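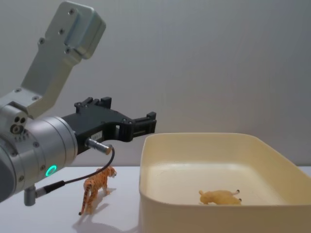

Notes by Taras Pasichnyk
Week 11 handout — Sorting and Classification

Reading for this week: chapter 2 of the Salazar text, up to the section on keys.

To classify is to put things into groups by a stated rule. The rule comes first. If you sort toy animals by color, a tiger may land beside an orange fish. Sort the same toys by kind and the tiger goes with the cats.

Terms you need:

Class — a group whose members all meet the rule.
Attribute — a feature used in the rule, such as size, date or place of origin.
Residual class — whatever is left over. Usually labeled "other" or "miscellaneous."

A good scheme gives every item one place and only one. Few real schemes manage this. The Clastbridge museum catalog lists 1,583 objects, and some 15 of them sit under two headings. A bone comb is filed under both "tools" and "dress." We will look at how the catalog handles this with cross-references.

Watch the size of the residual class. When it grows larger than the named classes, the rule needs to be rewritten.

For the November seminar, bring a list of things from your kitchen and two different rules for sorting them. Write down any item that would not fit. Half a page is enough — typed, please.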